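Jul 17, 2026

Friday, and the Jitholm numbers are in. We ran the last batch before lunch and I have been staring at the spreadsheet since, which has done nothing to improve it.

The short version is that the staged policy beats the one trained on everything at once, by a margin I would be happy to defend in front of people who dislike me. The long version has an appendix. We pulled 3,935 demonstrations for the full set and then kept 1,610 of them, throwing out anything where the operator hesitated, regrasped or apparently went to sleep mid-reach. The smaller set won. I spent most of the spring collecting the part we threw out, so I am taking this well.

The method is embarrassingly plain. Train on single placements until the grasp is dull and reliable, then add the outlines, then add the second arm. Stokau's baseline gets all of it in one gulp. I had expected the gulp to win on the bigger pieces and it did, a little, for one checkpoint. Then it forgot how to let go. 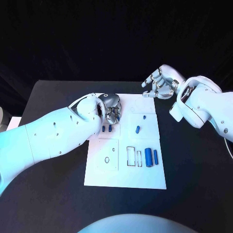
The Mathur reviewer asked whether we were measuring placement at all, or only how forgiving the outlines are, and wanted the tolerance cut in half before believing a word of it. I was annoyed for an hour or so and then went and cut the tolerance in half. The gap between the two policies got wider. I have drafted a very gracious reply and will make it less gracious on Monday.

What still bothers me is the idle hand. The policy learned to park it open over the sheet while the other one works, and in 4 of the 8 seeds it drifts lower as the episode goes on. It doesn't hit anything. It also doesn't show up in any metric we report, so on paper it is perfect behavior. I would like a penalty term for it. I would also like to not retrain everything in August, and those two wishes have not been introduced yet.

Other notes. The Zorero writeup needs a new results table, the old one still has the loose tolerance in the caption. The loss plot has its legend sitting on top of the only interesting part of the curve - I have fixed this twice. Rerun seed three with logging on.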